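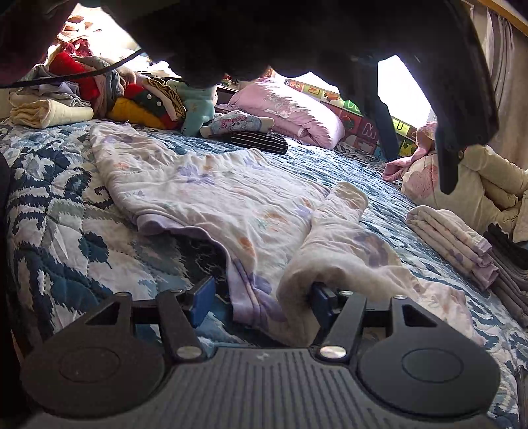 The soft white one with the faint little flowers. Lilac, orange and blue!

December, nearly eleven at night

Block nineteen is done and I am far too wound up to sleep, so I'm writing this in bed with thread all over my pyjamas.

Started the day badly. I unpicked the whole of block seventeen before breakfast because the centre square was on its side, and I'd been walking past it for two days thinking the light was funny. Seam ripper, cold tea, CBC on low. Then I went and sewed it back in on its side again, the other way. Third try it was right and the points met so nicely that I carried it to the window to look at it in proper daylight (grey, snow coming, but still). I love this part so much. Two edges go under the foot looking like nothing and then you press them open and there's a sharp little star staring up at you.

The Tornberg behaved itself most of the morning. It has its moods in winter, it doesn't like a cold room, and I've got into the habit of letting it run with no thread for a minute before I ask anything of it. I oiled it last night and put in a new needle. Big difference! I'd been pushing that old needle through since before Thanksgiving and the stitches had started to skip on the thick corners. Note to self, write the date on the needle packet.

Drove into Dromham after lunch for the quilt group. The roads were fine until the bridge and then they weren't, so I crept along behind a plow with my blocks in a pizza box on the passenger seat. (The pizza box is the best thing I've found for carrying them flat. Clean one, I asked at the counter.) Eight of us in the end, and the heater in the hall was working for once.

Larasati Rahman brought her batik throw, the one she's been working on since spring, all browns and deep blue with a narrow border of gold. I have never seen hand quilting like it. She let me turn it over and the back is as good as the front, tiny even stitches following the leaf shapes, no knots anywhere. I asked her how she hides them and she showed me twice, slowly: you give the thread a little tug so the knot pops through the top layer and stays in the batting. I did it on a scrap. The first two came straight out again and the third one popped. I made a noise. Carter Desjardins looked up from his hexagons and laughed at me.

Carter is on his second hexagon year. He does them in front of the hockey, over paper, and keeps the finished ones on a shoelace. He says he'll join them when he knows what it's going to be. I said a cushion, he said "no, bigger than that," and went back to basting. He also gave me back my good ruler, which I'd honestly forgotten I lent him in September, and half a loaf of banana bread.

We talked a long time about pressing seams open or to one side. Larasati presses to the dark side, always has. I was taught the same by Auntie Jo but I've been pressing mine open on this one as the centres get so lumpy otherwise, eight points all coming into one spot. We put one of hers and one of mine side by side on the table and ran our fingers over them. Mine's flatter, hers feels stronger. I'm not changing now, with this many finished, but I might try hers on the next quilt. I already have the next quilt in my head, which is terrible. Flying geese in greens. Stop it.

So, where things stand. The pattern is Tunico 1504, the one with the offset stars, 35 blocks set five across and seven down. Nineteen made. Two of those I don't like and may remake. That leaves sixteen, and if I keep on at 4 a week I'll have the lot by the middle of January, then sashing, borders, the whole business of finding a floor big enough to baste it on. I've moved the coffee table once already just to see. It'll fit if the armchair goes in the hall.

Colours are my worry. I laid them out on the bed when I got home and the left side has gone very heavy, too much rust and plum together. It wants air. The pale flowery white would do it, I think, used in the corners so the stars can float a bit. The flowers are so faint that from across the room they nearly disappear, and then you come up close and there they are. I'd want to wash it first in case it shrinks. And I'd want to test the plum for bleeding, a wet scrap of each pressed together overnight, before they go anywhere near each other. I learned that one with a tea towel.

I had a late supper at Thân on the way back, sat at the counter with a bowl of pho and drew corner layouts on the paper placemat. The girl serving asked if it was a floor plan. When I told her she said her grandmother sewed all her school clothes, and we chatted until somebody needed their bill. I brought the placemat home folded in my coat. It has broth on it but I can read the numbers.

Now, for tomorrow:

Cut 14 more background strips before the blade gets any duller. Better still, change the blade.
Remake block six. Maybe eleven as well. Look at eleven in the morning before deciding.
Thread, the warm grey, two spools.
Ring Larasati about borrowing her big cutting mat.
Put the plum scrap to soak.

It has started snowing properly, big slow flakes past the porch light. The street's gone quiet. I did one more seam after I'd brushed my teeth, standing up at the machine in my socks, and then made myself switch off the lamp. Block twenty has all its star points cut and sitting in a saucer by the iron.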